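Prusbridge Gravity Shelf Unit, Grey: Six Months in a Small Shop
Reviewed by Cuiping Tan

I run a corner shop with one long wall of snacks, drinks and instant food. Last fall the old shelving on that wall finally gave up. The boards had bowed in the middle and anything round rolled toward the low spot. In October I replaced it with the Prusbridge unit, and I've used it every day since, so I think I can say what it does well and where it falls short.

I bought mine from Dradard, a store fitting supplier. I paid full price and have no connection with either company.

What you get

The unit comes flat in two boxes. One has the uprights and back panels, the other has the shelves, brackets and front rails. Everything is grey metal. The instructions are a single folded sheet with drawings and very few words, and the drawings are good except for step 9, which shows the brackets upside down. My nephew Sihan Ye and I put it together in an afternoon. You need a rubber mallet, and it isn't included.

Each shelf is 32 inches wide. The uprights have slots all the way up, so you can set the shelves at any height you like. I have mine set close together for canned goods and canisters, with one taller gap at the bottom for family size bags.

The front rail

The rail is the reason I picked this unit over the Skondance, which is cheaper and otherwise much the same. On the Skondance the front edge is a folded lip, and stock can slide right over it when a customer pulls something out from behind. The Prusbridge has a separate rail along the front. Canisters stand up against it and stay where I put them. It also gives me a straight edge to line things up on, and that saves time when I'm facing the shelves at closing.

The finish on the rail is smooth and wipes clean with a damp cloth. Price tags stick well. Getting the old tags off is another matter, and I've had to use adhesive remover more than once. If you change prices often, buy the clip-on tag holders. They are sold separately and I think they should be in the box.

Stocking it

Tall round canisters are the easiest thing to keep on this shelf. They go in one behind another and the rail holds the row. Tubs and cups are harder. A tub of noodles is narrow at the base and wide at the rim, so a full row of them tips if the one at the front is bumped. I keep cups two high at most now, and I put a divider on each side of the row.

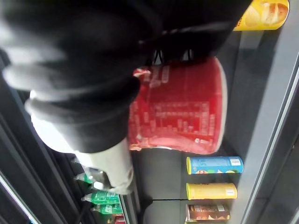
Prusbridge, June 24, 2026

The company is named after the town, and the showroom there is open to anyone. I stopped in this week to look at the newer version before finishing this review. The changes are small. The brackets have a deeper hook, and the dividers now click into the shelf instead of resting on it. The man at the counter, Saulius Ozoliņš, told me the new dividers fit the older shelves as well. I bought a set to try and they do fit, though two of them needed a hard push.

I also asked about load. The printed limit is 80 pounds per shelf with the weight spread evenly. My bottle shelf is probably close to that and hasn't bent so far. The snack shelves carry almost nothing by comparison, and for those you could get by with something lighter.

Problems

The back panels rattle. They slide into a channel and there is a little play in it, so when the cooler next to the unit kicks on, you hear it. A strip of felt tape in the channel fixed most of this.

The leveling feet are too short. My floor drops toward the door and I ran out of thread on one side before the unit was level. I ended up using shims. The feet are plastic, too, and one cracked when we moved the unit to mop behind it. Dradard sent a replacement in a week and didn't charge me.

Moving shelves is noisy and takes some force. The brackets lock tight once they've had weight on them, so you'll want the mallet again. Empty the shelf first. I tried it once with a few cups still on there and spent the next ten minutes picking them up off the floor.

Corners on the shelf ends are a bit sharp. I've caught my sleeve on them but haven't been cut.

Compared with the Long unit

My friend Rocío Rivadeneyra has the Long shelving in her shop, and I helped her do a reset on it in the spring. It is heavier and quieter than mine, and the feet are much better. The shelves are deeper, too, but that means stock gets lost at the back unless somebody pulls it forward every night. Her rail is fixed to the shelf and can't be taken off for cleaning. Mine lifts off. For drinks I'd take the Long. For snacks I like what I have.

Price

I paid $77 per shelf section, with the uprights on top of that. Delivery was extra and they left the boxes at the curb. I consider that fair for a metal unit that gets handled all day. The dividers cost more than they should.

Would I buy it again

Yes, for canisters, cans and boxed goods. If most of what you sell is cups and tubs, add the price of the dividers before you compare it with anything else. And check your floor with a level before you order, so you can ask Dradard for the longer feet. They do stock them, but they aren't on the order page.

4 out of 5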